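Feb 15, 2023

Proof check on the Umomwood memoir, second pass. Read chapters 2 to 8 against the author's marked copy. Her grandmother's village is spelled two ways in the ferry chapter, so I queried it. Surby wants the family letters in italics and I've marked them that way up to the wedding.
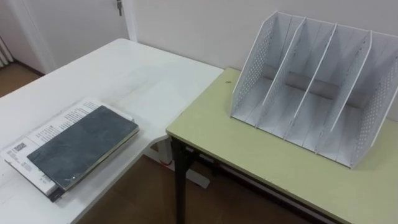
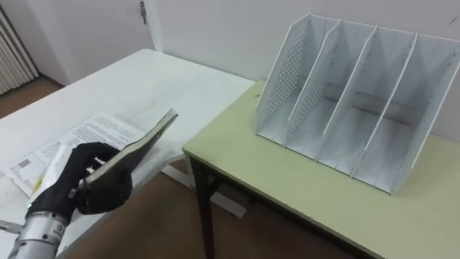

Zainab Bako, workshop notes

Print run stays at 2000. Kılıçarslan quoted for sewn sections and for glued. Torquil prefers sewn. I have no view until I see the paper sample.

Still open: caption for the passport page, permission for the song lyric, and whether the October trip gets its own chapter. Ask her by phone, she doesn't answer email.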